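Allville lid-handling fault

The Allville lid-handling fault was a recurring failure in robot arms trained to open and close lidded household containers. It was first recorded in November at the Allville test site, during work on the Dumgate project, and was later traced to the way the control software, Phí, judged when a lid had reached the end of its travel. There were no injuries. Damage was limited to cracked hinges, scratched plastic and one bent gripper finger.

Background

Dumgate was set up by the robotics firm Zekonine to test arms on ordinary kitchen goods. Curved lids were a main part of the work. They are smooth, offer little to hold, and move along an arc, so a gripper that pulls in a straight line will soon press against the hinge. Containers stood on a cloth-covered table and were not clamped down.

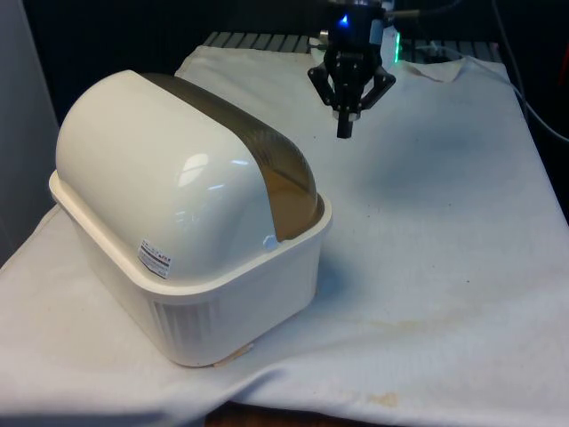
Phí guided each movement from camera images and from the electric current drawn by the arm's motors. A sharp rise in current was taken to mean that the lid had stopped. The arm would then release it and back away.

The fault

In a series of 1,887 lid movements, 583 ended with the arm still pushing after the lid had stopped. Most of these did no harm, as the container slid on the cloth and the force was lost. In the others the container caught on a fold, and the load went into the hinge.

The sliding was also the cause of the missed stops. A container that moved with the lid kept the motor current low, and Phí read this as a lid that was still opening. The arm went on for over 3 seconds in the worst cases — long enough to drag a container well away from its starting point. Operators at first blamed worn gripper pads, and two sets were replaced with no effect.
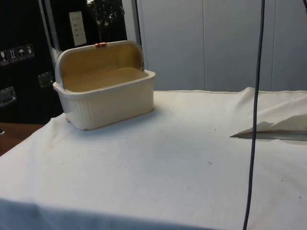
ALLVILLE, November

Zekonine halted lid work at the site and issued a notice to all Dumgate operators. It told them to keep hands clear of the table while the arm was powered, to smooth the cloth before each run, and to use the stop button if a container began to slide.

Changes

A revised version of Phí compares the position of the container's base before and during each movement, and stops the arm if the base shifts. A time limit of 2 seconds was added to the final part of the push. Lid work resumed under the new settings, with the arm's top speed reduced. The lower speed was kept for containers with hinged lids and lifted for all others.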